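4.2 What the clinics told us about payment

I went into this part expecting complaints about price, and I got paperwork instead! Of the 454 wound-dressing claims we pulled from the Windport clinics, about 11 percent came back unpaid the first time, mostly over a missing code (the Tralholm office had switched forms in August).
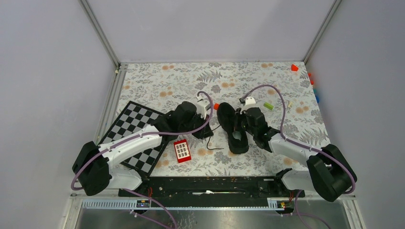

Figure 3. Workspace with two robot arms over a fern-print mat.

Once Zivbridge let staff fix a claim on screen, the second try usually went through, and I heard a lot less grumbling on my visits. Two clinics still mail everything, so I left them out of the comparison in the next section. I'd love to add them back later, but their records stop too early for us to say much.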